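Filed under: Home Appliances, Coffee, Data

March 15, 2018 — posted by the Henden notes desk

# Graltico grinder notes

Hello and welcome! This is a small collection of 728 owner notes on home burr grinders, gathered from people who wrote in about the Halvorsen and the Clitell (and a few who weren't sure which one they had, bless them). We started it in August, when our own grinder began to squeal.

## What's in it

One plain text file per note, plus a table with 8 columns: model, age, bean type, grind setting, fault, fix, parts used and remarks.

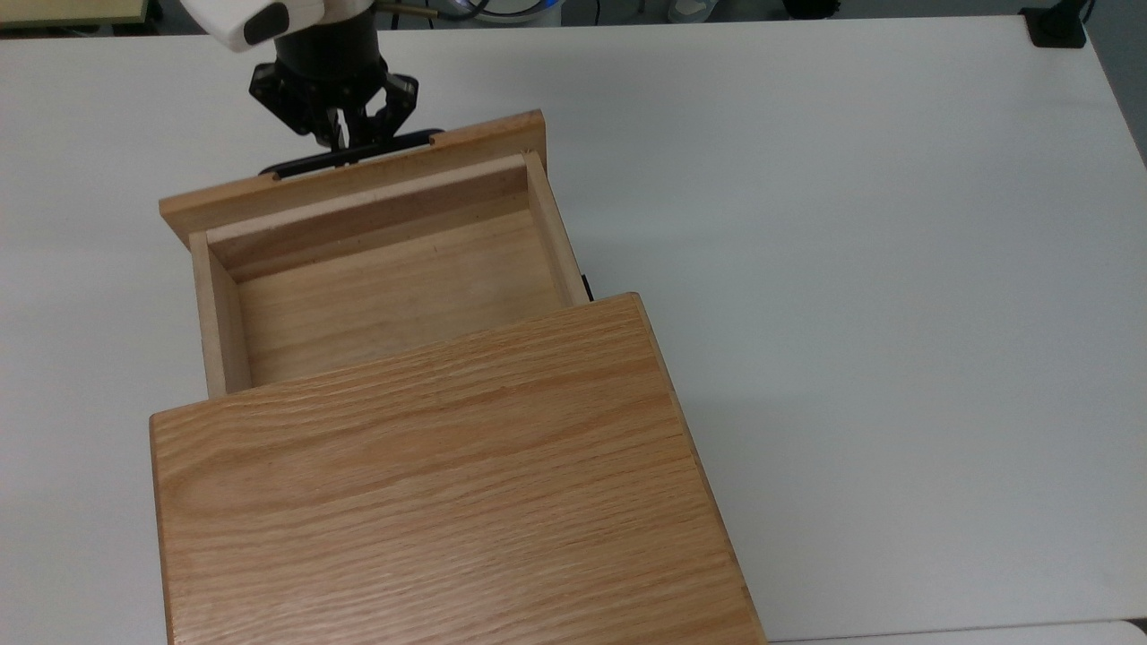
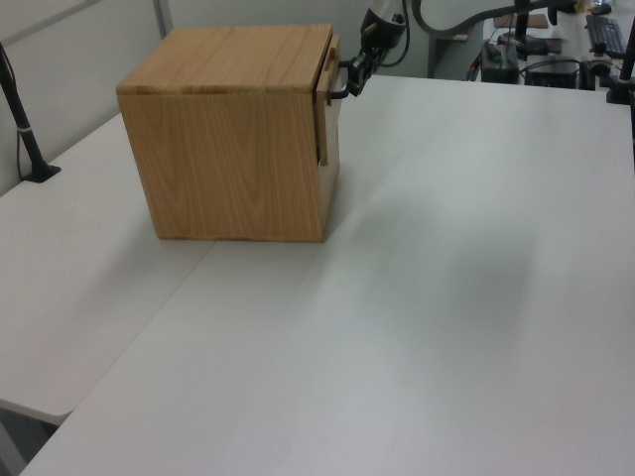
Old grounds packed under the upper burr are what our writers complain of most, and they come up again and again in the remarks column. We use the word "drawer" only for a catch bin that pulls out by a handle, the way the one on the wooden cabinet does on its white tabletop, and "cup" for anything that lifts off — please keep to that if you send us more notes.

## Known gaps

Grind settings are as the owners gave them, so an 8 on one model won't match an 8 on the other. There are 2 notes with no model at all, and we've left them in.

We use cookies to remember your settings. Accept | Learn more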